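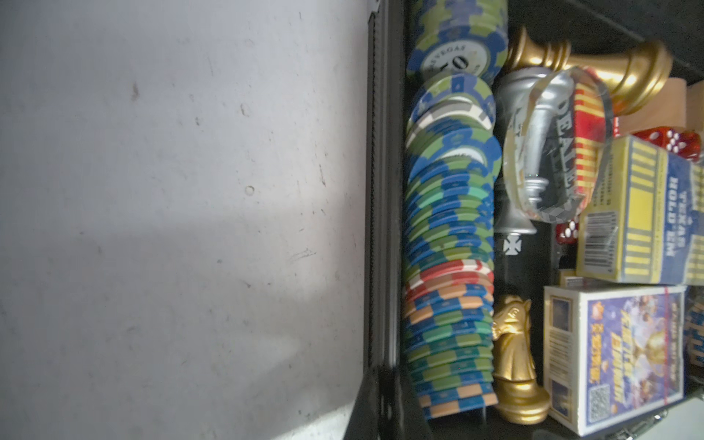
Plultton, March

Werska wrist camera and gripper set
Demonstration of mixed small-object handling at the Garg open day, Estness building

The Werska set combines a parallel gripper and a small wrist camera in a single unit, for use on light robot arms in teaching laboratories, repair workshops and packing trials. It was shown to visitors at the Garg open day in Plultton, where the demonstration bench in the Estness building was given over to one task throughout: handling the contents of a games case, with poker chips, chess pieces, dice and boxed card games lying close together in a black interior.

The case was chosen as a test of mixed handling. Its contents differ in size, finish and shape, and several of them are difficult for a camera to read. The gold chess pieces have a glossy surface that catches the light. The dealer button is a thick clear disc through which the silver piece beneath it can be seen, and the dice at the far side are translucent. Poker chips standing on edge in a long row present a different problem, as the edge of one chip must be told apart from the edge of the next before the fingers can be placed.

Camera

The camera is fixed beside the gripper and moves with it. It gives a close view of the working area at short range, including printed detail where the surface is turned towards it. The word DEALER on the clear button and the "10" on the chip nearest the top of the row are typical of the lettering that an operator may wish to use as a reference when setting up a task.

Visitors asked a number of questions about lighting. The Werska set has no lamp of its own and works in the ordinary light of the room. A bright band across a pale bench, or a reflection on a metal latch, will therefore appear in the view much as it would to a person standing over the work. Customers who handle polished or transparent goods are advised to arrange their own diffuse lighting and to carry out a trial before ordering — the Garg applications desk will lend a set for this purpose.

Gripper

The fingers are narrow, with replaceable pads, and may be closed under position control or force control. Force control is recommended for dice, acrylic parts and cartons. Position control is generally preferred for chips and other flat parts where the thickness is known in advance.

A chess piece lying on its side can be taken by the neck or by the base. The applications desk recommends the neck where the piece is to be stood upright afterwards, and the base where it is to be laid in a tray. A knight, having no round top, should be set up as a separate part with its own approach.

Playing cards stored on edge should be approached from above with the fingers across the deck. Boxed games may be lifted in the same way provided that there is room on both sides. Clear plastic wrap, such as that on the Texas Hold'em box, may shift under the pads and the closing force should be adjusted accordingly.

Demonstration programme

The open day programme consisted of two sessions, one in the morning and one in the afternoon. Each began with a short talk on setting up the camera, followed by work at the bench under the control of a Garg operator. Visitors were then invited to guide the arm by hand, in small groups and from behind the marked line.

The afternoon session included a discussion of container edges. The thick rim of a storage case stands between the bench and the contents, and an arm moving from one to the other must clear it every time. In the Werska software the rim is entered as a fixed boundary with a clearance height selected by the operator. Schools and colleges attending for the first time found this part of the programme useful, and it has been added to the printed course notes.

Specification

Model: Werska wrist set
Configuration: parallel gripper with side-mounted camera
Finger length: 165 mm
Fingers: 2
Control: position or force, selected in software
Pads: replaceable, smooth or ribbed
Lighting: none fitted
Mounting: standard flange; adaptor plates on request
Warranty: 2 years, pads excluded

Supplied with

Gripper and camera unit, assembled
Control cable and camera cable
Smooth pads (fitted) and ribbed pads (spare)
Mounting screws and hex key
Printed set-up guide and course notes

The robot arm, bench and games case used in the demonstration are not included.

Care and use

Pads should be wiped with a dry cloth at the end of each working day and replaced when the surface becomes shiny. The camera window should be cleaned only with the cloth provided. The cable must be left with enough slack for the full turn of the wrist — a cable drawn tight is the most common cause of returned units.

The set is intended for indoor use. It is not suitable for food handling or for work in the presence of flammable vapour. A risk assessment for the complete installation remains the responsibility of the customer.

Visits and loans

Demonstrations at the Estness building are available by appointment to educational and commercial customers. Visitors may bring their own parts or containers and should send the dimensions in advance, together with a note of anything fragile. Loan sets are issued for a fixed period against a signed form, which can be obtained from the applications desk in Plultton.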